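Flasar Arm Kit - Setup Guide
Section 4: The mat, the cubes and your first pick

By now the arm is built and all the joints turn freely. This is the section we enjoy most, as it ends with the gripper closing on something! Give yourself an evening for it and have your laptop within reach of the power plug.

What you need
The assembled arm on its base plate
The marker mat
The cube set and the green ring
A laptop with Menus installed, version 4 or later

4.1 Laying the mat

1. Unroll the mat on a flat table, printed side up. If the corners curl, leave it under a few books overnight.
2. Set the base plate near the far edge of the mat, with the cables running off the back.
3. Plug the arm into the laptop first, then connect the power.
4. Open Menus and choose Find Mat. It needs to lock on to at least 33 markers before it will let you go on.

Note: Glare is the usual cause of a low marker count. Tilt your desk lamp away before you start moving the mat.

CAUTION: Keep hands and hair clear of the arm once the power is on. It moves to its home position without warning.

4.2 First pick

5. Put the ring flat on the mat and place the cubes in and near it, leaving about a cube's width between them.
6. Choose Pick, then click a color. Start with blue.
7. Press Go and keep a finger on the space bar, which stops the arm at any time.

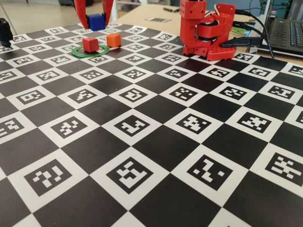

Athumani: I'd add that it pays to run Find Mat again after bumping the table. Mine was landing short on every pick until I did, and now it grabs all day long.

The arm lifts to 49 mm by default - plenty for clearing a second cube. You can raise this under Pick, Height, but go up in small steps.

4.3 Practice layouts

8. Choose Layouts, then Pair. Stand the blue and orange cubes close together beside the ring, and press Check.

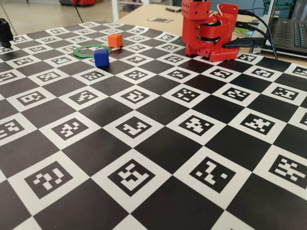 Page last changed: October 2026

9. When Check turns green, press Go. The arm takes the nearer cube first.
10. Try Layouts, Shuffle next. There are 172 layouts in the Harkotcombe pack, and the later ones are a real workout for the wrist joint (and great fun to watch).

Note: If the fingers slip, set Grip one step higher. Don't go past the red line on the slider, or the motor will run warm.

To shut down, choose Park, wait for the arm to settle, then switch off the power before you unplug the laptop cable.

Next: Section 5, Teaching your own moves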